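Home | News | Software | Hardware | Events | Jobs | Subscribe

Pestance ships door-aware planner for mobile manipulators

Jan 27, 2023

Pestance has released version 7 of Brerik, its motion planning package for wheeled robots with arms. The main change is in how the planner handles doors. Earlier versions treated a door as a fixed obstacle whose shape was refreshed at a set interval. The new version stores each door as a panel on a hinge, with an angle that perception can update at any time, and plans the base and the arms together against that model.

The older approach caused trouble in narrow passages. A base path that looked clear could be blocked by the robot's own arm, and an arm posture that was safe in an open room could put a gripper into the edge of a half-open door. Brerik handled this by stopping, tucking both arms and planning again. In the company's simulated home set, which has 326 doorways, the stop-and-tuck routine added a mean of 15 seconds per crossing.

Version 7 drops the fixed tuck. Arm joints are now part of the same search as the base pose, with a cost term for the volume the robot sweeps as it turns. The planner may keep a gripper raised through the doorway if that costs less than lowering it. On the same 326 doorways, Pestance reports that 46 still trigger the old fallback. Most of these have a door standing partly open with a wall directly behind the handle side, which leaves little room for the base to rotate.

Perception changes are smaller. The door angle is estimated from depth data by fitting a plane to the panel, and the handle is tracked as a separate item with its own collision shape. Handles were previously merged into the panel, and the release notes list this as the cause of several contact faults logged since August. A lever sticks out only a short distance, but the default clearance in tight spaces was smaller than that distance.

Testing was done mainly in Sindside, the simulator that Pestance maintains alongside the planner. Sindside renders the view from the robot's own cameras and passes it through the same perception code used on hardware. Test homes vary in floor color, lighting and door position. Bright floors with hard shadow lines were added on purpose -- an earlier floor segmentation model sometimes marked them as steps.
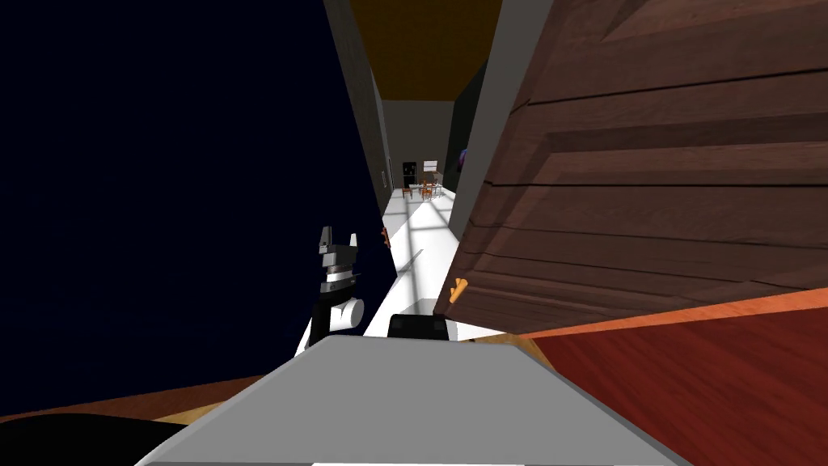

Simulated onboard view at an open door, with one gripper upright and the hallway ahead.

Integrators should expect some changes to existing setups. The planner interface is the same, but map files need a hinge entry for every door. A conversion tool is included and guesses the hinge side from the swept area in older maps. Chaimongkol, a systems integrator that had early access, said in its own technical note that the tool chose the wrong side on double doors and that these had to be corrected by hand. Pestance lists double doors as a known issue.

Planning time has gone up. With both arms in the search, a typical query takes around 7 times as long as a base-only query, and the package now caches arm postures for doorways it has already crossed. The cache is cleared when the stored door angle changes by more than a set threshold. Users with limited onboard computing can turn joint planning off per doorway and keep the old behavior.

Sliding doors are not supported in this version. They are still loaded as fixed obstacles, and the planner writes a warning to the log when a route passes through one.

Brerik 7 and the matching Sindside build are available to current license holders through the usual package server.

Related items
Sindside adds depth noise profiles for low light
Calibration drift in dual-arm bases: what the logs show
Chaimongkol publishes map conversion scripts
Replanning rates and controller lag on wheeled platforms

This site uses cookies to remember your settings and measure traffic. By continuing to browse you accept their use. Accept | Manage settings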